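**Ticket:** Sorting station – pouches and small parts, pick assist
**Site:** Grandby
**Opened:** June 2023
**Priority:** was Low, changed to Medium by the floor, changed back to Low by someone, now Medium again
**Status:** Open

**Problem as reported**

Since the Kanedach update the pick assist keeps stopping on soft items. It handles boxed goods fine. Give it a cloth pouch, a bag with a drawstring or anything that sags, and it either closes on air or grabs two things at once and throws a "confirm item" prompt. A person then has to walk over, look, press the green button and walk back. The second shift logged 70 of these prompts before break. We were told in January that the station would "free up" one sorter per shift. At the moment that sorter is freed up to press the button.

**Tried so far**

1. Restarted the station. Same.
2. Restarted the station with the tray empty, as the help page says. Same.
3. Lowered the grip force from 21 to 11. It stopped crushing the pouches and started dropping them.
4. Put the force back to 21.
5. Cleaned the lens. It was dirty, so that was worth doing, but the prompts kept coming.

**Reply from Lirnotar support**

Thank you for the detailed report. Our records show 1,187 successful picks at your site for the period, which is within the expected range. Please check that items are presented one at a time and not touching.

**Reply from the floor**

We'd like to know how "successful" is counted. If a person confirms the prompt, does that go down as a success for the station? It looks that way from the export, and if so the number says more about us than about the machine.

On presenting items one at a time: the returns come mixed. Someone would have to separate them first, and that is the job the station was bought to do. Before it came, a sorter tipped out a bin and had it done while talking to the person at the next table. Now the same sorter lays things out in a row for the arm and waits. Two people have asked to go back to packing. Their hands hurt less, they say that themselves, so we are not claiming it's all bad. But the work is duller and it's not faster.

Support also asked what kind of mix we mean, and whether we could show small items lying close together with a gripper in position. See the attachment.
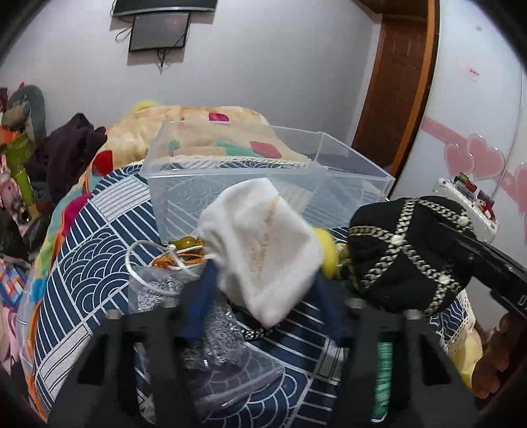

*Attachment 1. Drawstring pouch between the fingers, pliers and a clear bag right under it, cords and beads close by.*

The pouch is the easy part to talk about, so start there. The cloth is crumpled and the string loops off to one side. A sorter knows without thinking that the string belongs to the pouch and the braided cord underneath doesn't. We have no reason to believe the current Kanedach settings know that, and there's no setting we can find that would tell it.

Then the clear bag with the grey metal stuff in it, and the big clear box behind. See-through plastic is the other half of our prompts. The help page has one line on this ("transparent items may need extra lighting"). We added a lamp. The prompts for clear bags went down a bit for one shift and came back the next – we don't think the lamp did it either time.

**Reply from Lirnotar support**

Thank you, this is useful. We have passed it to the Kushnir team, who look after grip training. A soft-goods profile is planned. We can't give a date.

**Reply from the floor**

Noted. Please don't close the ticket on the strength of "planned". The last one was closed that way.

Until there is a profile we are doing the following:

- Pouches, drawstring bags and clear bags go to the manual table.
- Boxed goods stay on the station.
- Manual table picks are written on paper, with the time, so there is something to compare with the export.
- Nobody's hours get cut on the basis of the station's numbers while this ticket is open. The shift lead has agreed to this in writing.

**Still needed from support**

- A plain answer on whether confirmed prompts count as successful picks.
- A way to roll back the last update at our site only.
- The prompt sound made quieter, or a switch for it. Asked before under the old ticket, no reply.

**Next check:** after the paper sheets for both shifts are in.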